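**Section 4. Portioning Dry Beans from the Jar**

Document 2596, Nông Kitchen Practice Guide
Prepared by Ánh Lò; reviewed by Otis Delacroix
Fri 10 January

4.1 Purpose

This section sets out the standard method for moving dry mung beans from a glass storage jar to a mixing bowl with a long-handled spoon or scoop. It applies to all trainees who have completed Section 3, Preparing the Work Surface. Soaking is covered in Section 5.

4.2 Items Required

- One glass storage jar containing dry mung beans
- The jar lid
- One orange bowl, clean and dry
- One black spoon or scoop with a long, thin handle
- One white table with a clear working area

Replacement jars and bowls are issued from the Stostetti supply list. Requests are to be sent to Diễm Doãn before the end of the month.

4.3 Setting Up

1. Wipe the table and allow it to dry completely.
2. Place the bowl to the left of center, within easy reach of the left hand.
3. Place the jar close to the bowl.
4. Remove the lid from the jar and set it down to the right, clear of the bowl.
5. Inspect the beans. Remove any stones, stems, or discolored beans before proceeding.

**Note:** If the jar has been stored in a cold room, leave it closed on the table for 33 minutes before removing the lid. Moisture on the inside of the glass will cause the beans to stick.

4.4 Transferring the Beans

1. Hold the rim of the bowl with the left hand.
2. Take the spoon by its handle with the right hand.
3. Lower the spoon into the jar at a slight angle. Do not press it to the bottom.
4. Lift a small heap of beans. Let any loose beans fall back into the jar before moving the spoon over the opening.
5. Bring the spoon low over the bowl and tip it gently.
6. Repeat until the amount stated on the recipe card has been transferred.
7. When pausing, rest the spoon in the bowl with the handle over the rim. 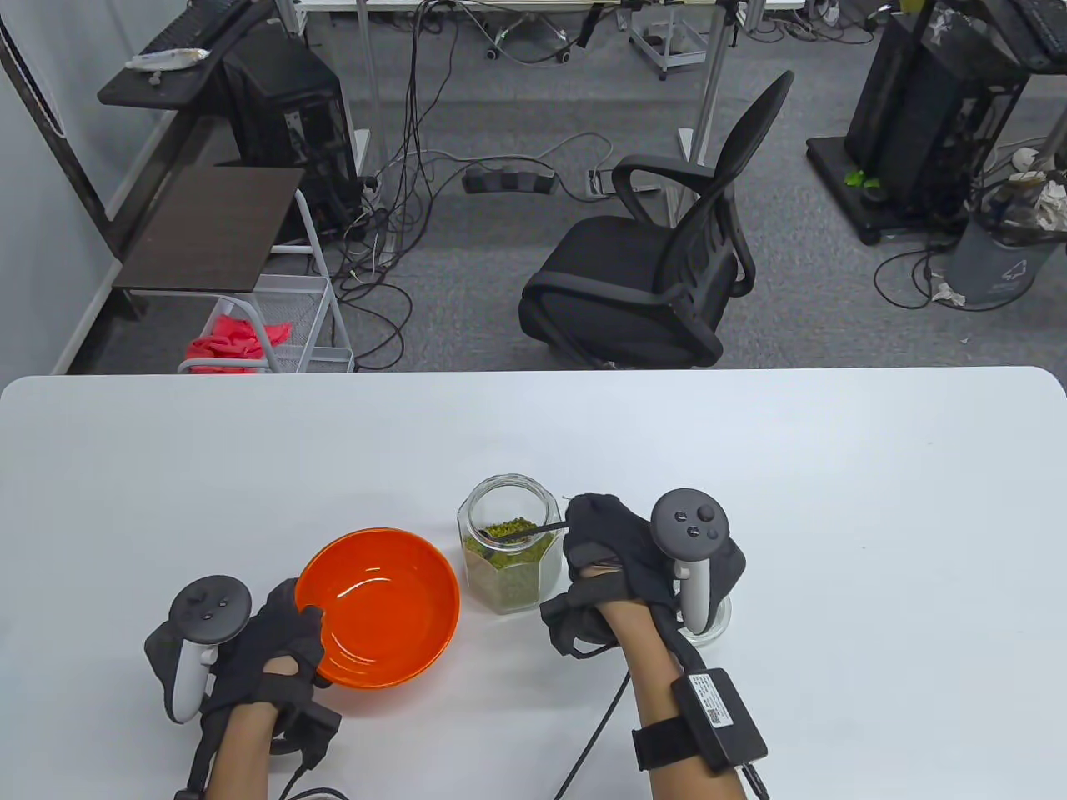
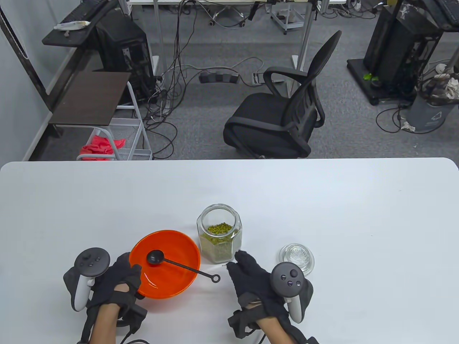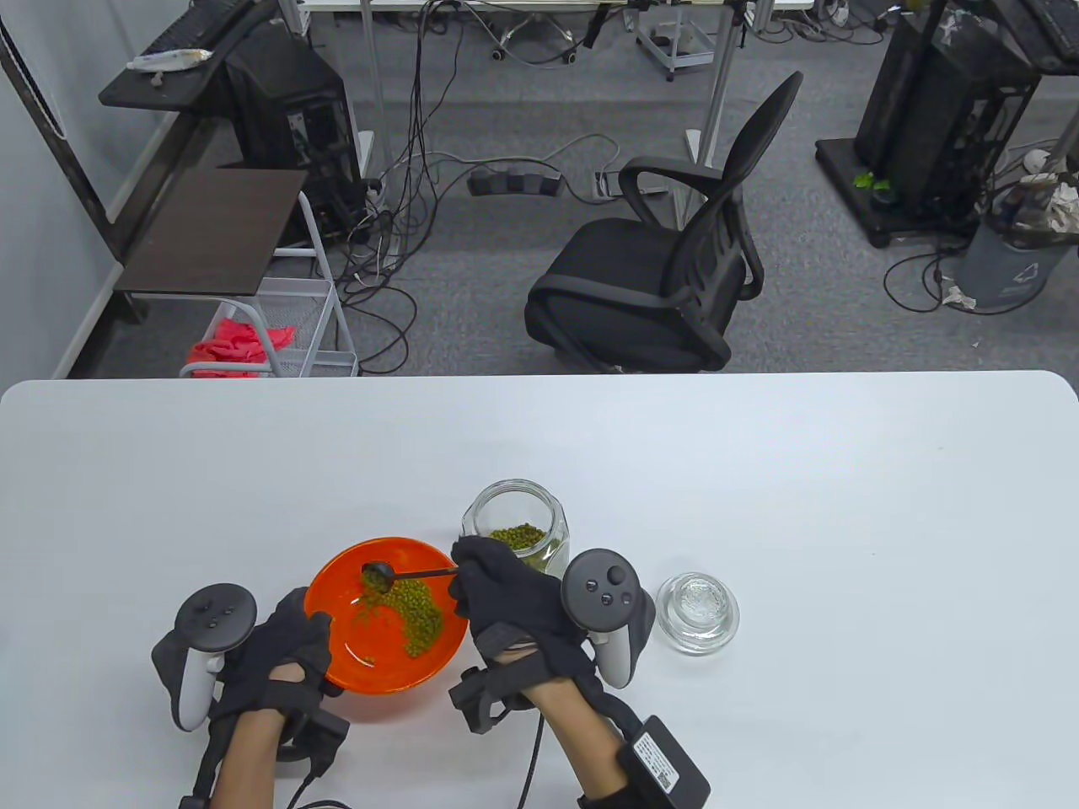
Figure 4-1. Bowl, bean jar, and long-handled black utensil on the work table.

**Caution:** Do not pour beans directly from the jar. The wide opening releases them faster than the bowl can receive them, and beans on the floor are a slipping hazard.

**Caution:** Inspect the rim of the jar before each use. A chipped jar must be withdrawn, together with its contents, and reported to the shift supervisor.

4.5 Returning Beans to the Jar

Beans may be returned to the jar only if they have remained dry and have not touched the table or floor.

1. Hold the bowl steady at its left rim.
2. Gather the beans toward one side of the bowl with the spoon.
3. Lift them in small amounts and return them to the jar.
4. Collect the last scattered beans by tilting the bowl slightly.

4.6 Closing Down

1. Replace the lid and confirm that it is seated evenly.
2. Wash the bowl and spoon in warm water with mild detergent. Do not use abrasive pads on the bowl.
3. Dry both items with a clean cloth.
4. Return the jar to shelf 10. Jars are to be kept away from direct sunlight.
5. Enter the amount used on Form 44 and sign the entry.

**Note:** Completed forms for the current term are held by Xuân La until the February stock review.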